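What to bring to a kid's New Year's picnic at Metstead?
Asked by Yu-na Kang, 1st January

We're off to the lake with my nephew's class, 7 kids. Any ideas that aren't cake? First time planning one of these and I'm so excited!

2 answers

Ha-rang Jeon
Oh, fun! Go for popcorn, it weighs nothing and kids love it. I pop mine at home - 80 grams of kernels fills a huge bowl - and salt it while it's warm. Orange wedges are great too. Pack more napkins than you think!
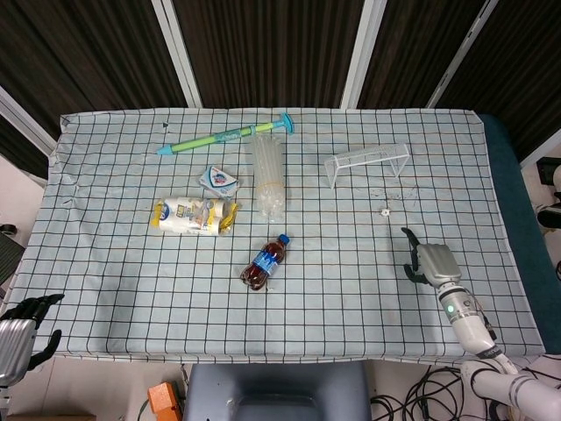 And do a scavenger hunt before lunch, they eat so much better after running. Ours was pinecones, a feather and something red. Best part of the day!

Rivas137
sandwiches. check the parking, the lot at Metstead was closed in October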